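Chapter 7
The Rehearsal Tape

Reading time: 13 min
20 shares · 7 comments

Most histories of extreme metal begin with albums. Albums have covers, catalog numbers and release months, and a historian can line them up on a shelf and feel that the work is half done. The trouble is that by the time a band in this music made an album, the interesting arguments had often been settled in somebody's garage, on a cassette that sounded like a dishwasher full of gravel.

This chapter is about that cassette. A rehearsal tape is a recording a band makes of itself playing in the room where it practices, usually with one machine and one microphone, and usually with the drummer much too close to it. It differs from a demo, which was meant to be heard by strangers, although the difference had a way of collapsing once a friend of the guitarist owned a second tape deck. Many of the recordings that collectors now call demos were rehearsal tapes that got out.

Consider Clanent, a four-piece we will follow through most of this chapter. Their first album is polite by the standards of the genre. You can hear the bass. The rehearsal tape they made the previous March has no bass at all, in the sense that the bass player was there and playing but the machine declined to record him. What it has is speed, a vocal that overloads the microphone on every second word, and a version of the opening song with an extra slow section that the band later dropped. Listeners who heard the tape first have never forgiven the album. Listeners who heard the album first tend to describe the tape as "for completists," a phrase reviewers use when they have played something once.

The copy most people know was dubbed by Benvinda Loureiro, who edited the fanzine Fang and ran its tape list from her parents' dining room. Her list eventually ran to 3767 entries, each with a short comment and a grade for sound quality. The grades are an education in themselves. "Good" meant you could tell one song from the next. "Fair" meant you could tell the songs from the talking. She awarded "excellent" very sparingly, and once, to a Vultham rehearsal, with the added remark that the playing had unfortunately come through as well.

Vultham are useful to us for another reason. They were one of the first bands on the list to notice that people liked the noise. When they moved to Duller, a proper studio with carpet on the walls, they brought in their old cassette machine and asked for the guitars to be run through it. The engineer's session notes, quoted in Section 7.4, record this request with an underline and two question marks. The result was the sound that a great many younger bands spent the following years trying to get on purpose – with far more expensive equipment, and with bass players who had to be talked into it.

So we have a problem of method. If a rough recording was an accident, what can it tell us about what the musicians wanted? If it was a choice, when did it become one? Tape hiss doesn't come with a signature. Neither do the handwritten sleeves, which were recopied along with the music and picked up new spellings, new song titles and in one case an entirely new drummer who had never met the band.

We will treat each tape as the product of three different hands: the players, the machine and the person doing the copying. You will be asked to listen to several versions of the same performance, and to listen more than once. This is less fun than it sounds on the second pass and more fun on the fifth. Use headphones if you live with other people – they have done nothing to deserve this.

Key terms in this chapter: rehearsal tape, demo, generation loss, dubbing, tape list, advance track, saturation.

Before you read on, pick a song you know well and find the earliest recording of it you can. Write down what is missing from the later version before you write down what was improved. Keep the page, as you will need it for the exercise at the end of Section 7.3.
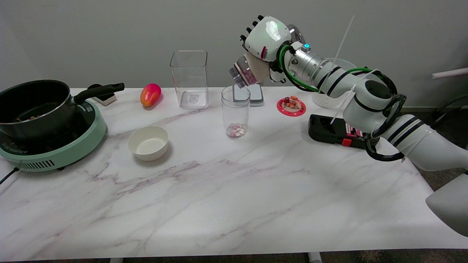 7.1 Generations

A copy made directly from the master is called first generation, a copy of that copy is second generation, and so on down to the point where traders stopped counting and wrote "low gen" on the sleeve anyway. Each pass takes away a little of the high end and adds a little hiss. Over 20 people are known to have owned the Clanent tape before it reached Fang, and every one of them has claimed to have had the first.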